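Fillwood Play Kitchen Tableware Set

Supplier: Skusmont Educational Supply
Range: Hesitz Early Learning
Catalogue number: 1000-15

The Fillwood set is intended for home corners in preschools, child care centres and family day care. It includes plates in 2 sizes and an assortment of pretend food, and it may be used with any play kitchen of standard height.
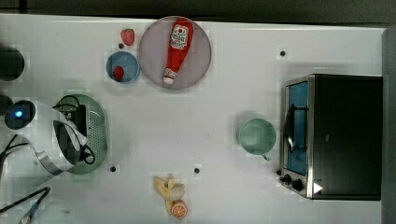
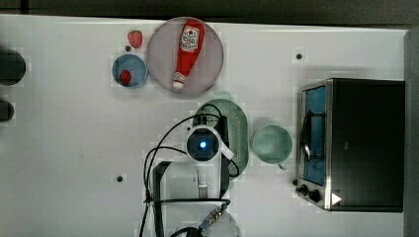

Large plate with ketchup bottle.

Care and cleaning

Plates may be washed by hand in warm water with a mild detergent. Food pieces should be wiped with a damp cloth and left to dry before they are returned to the storage tub. Harsh cleaners may dull the colours and are not recommended.

Ordering

Centres holding an account may order by catalogue number. Orders of 15 sets or more are delivered free of charge to metropolitan addresses. Regional deliveries are handled by our Uniyal warehouse and may take 2 weeks.

Warranty and replacement pieces

Each set is covered for 2 years against faults in manufacture. Lost pieces may be purchased separately. Please quote the catalogue number and the colour required.

Page last revised May 30, 2020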